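A Saturday at the Ponisari flu clinic open day

I have been meaning to write this up for a while, partly for those of you who asked me about it and partly because I promised the lady on the front desk that I would. The Ponisari health centre threw its doors open on Saturday, October 28, 2023, and I went along with my neighbour, a flask of tea and no great expectations. I came home four hours later with two leaflets, a sore left arm and rather a lot to think about!

For anyone who doesn't know it, Ponisari is the low brick building at the bottom of Tarero, past the allotments, where the old telephone exchange used to be. The bus stops right outside, though on Saturdays you have to ask the driver, and ours sailed past and let us off by the garden centre instead. It was a pleasant enough walk back. The leaves were coming down in earnest and there was a queue along the railings by the time we arrived, everybody in good spirits and most of us in the wrong coats for how mild it was.

The day had two halves to it. You could have your flu and Covid jabs if you were due them, and you could go round the parts of the building that patients don't normally see. I did the jabs first, on the principle of getting it over with. They had five booths going in the physio gym, with the exercise bikes pushed up against the wall, and the nurse who did mine was so quick that I was still rolling up my sleeve in my head when she reached for the cotton wool. She told me that they had given 3,370 doses since the season began in September, and that the busiest hours were always first thing, so if you hate queueing, go after lunch.

Then came the fifteen minutes in the waiting area, which I always rather enjoy. You get talking. The gentleman beside me had come over from Pladmont because his own surgery had run out of slots until the middle of the month, and he was full of praise for how easy it had been to book. I gather Ponisari keeps a share of its appointments back for people who ring up or walk in, and I do wish more places would. My neighbour can't abide booking things on a telephone screen, and she would have gone without otherwise.

The tour began with the vaccine store, and I'm glad it did, as it was my favourite part. It's a narrow room with two tall fridges humming away, each with its own little temperature display, and a clipboard on the door where the readings are written down morning and evening. The fridges are set to stay between two and eight degrees. The pharmacist showing us round said that if one of them drifts outside that, an alarm goes to whoever is on call, and she told us about a night last winter when it went off during a power cut and she drove in wearing her dressing gown under her coat. Each of the larger fridges can hold up to 1,000 doses, which seemed a great many until she told us how fast they go in October.

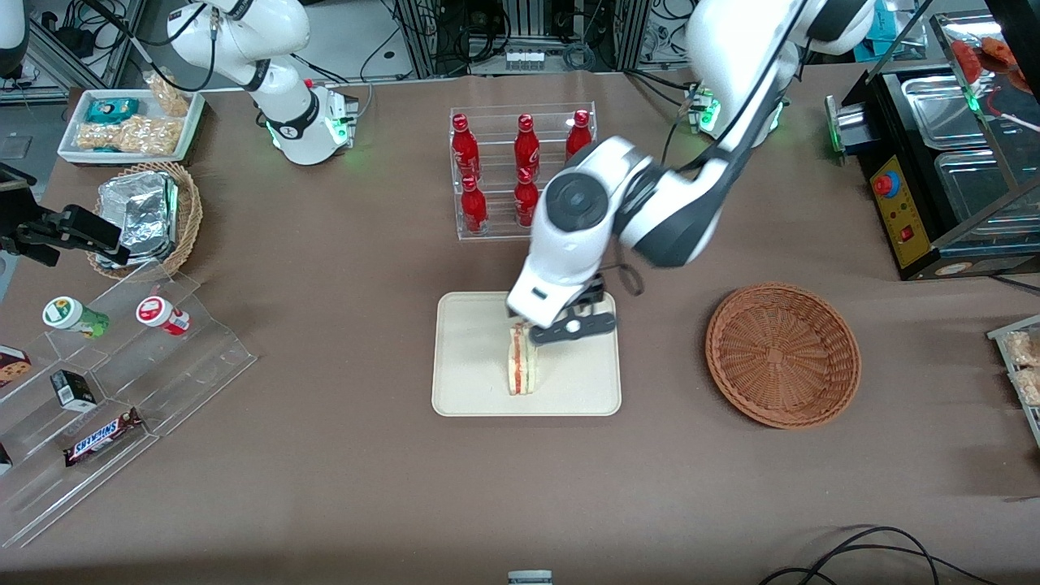
After that we went upstairs to the training room, where they had put on a talk about the winter ahead. I had feared slides, and there were slides, but the doctor giving it had a lovely dry manner and kept it short. Her main point was that flu and Covid can turn up in the same few weeks, and that a bad spell of both together is what really fills the wards. She wasn't gloomy about it. She simply wanted us to get our jabs, stay at home when we were poorly and open a window when we had company. Somebody asked whether it was safe to have both jabs on the same day, and she said that it was, and that she'd had hers that way the week before - one in each arm, and a bad night's sleep to follow.

There was a good question, too, about masks. The centre asks you to wear one if you come in with a cough, and they keep a box by the door, but they no longer insist on it for everyone. A few people in the room clearly thought they should, and a few clearly thought the opposite, and it was all perfectly civil. I keep one in my handbag and leave it at that.

The last stop was the Swanson room, the new one at the back for people with breathing troubles. It has its own entrance from the car park, so that anyone with a nasty chest can be seen without coming through the main waiting room. It was paid for partly by a grant and partly by local fundraising, and I was pleased to see the Tarero sponsored walk mentioned on the plaque, having limped round the whole of it myself. Roughly 600 people had been through the open day by the time we left, according to the girl handing out stickers, and they had only planned for half that.

If I have a grumble it's the parking, which was dreadful, and the signs, which sent us round in a circle between the gym and the stairs. There were also not nearly enough chairs in the training room, and I'd say that matters when a good part of your audience is over seventy.

My arm ached until the Monday and then it was fine. The walk-in sessions carry on every Saturday until the middle of December, nine until three, and the side gate is open if you're coming with a pushchair or a wheelchair. Do take a short-sleeved top, and ask the driver for the stop in good time.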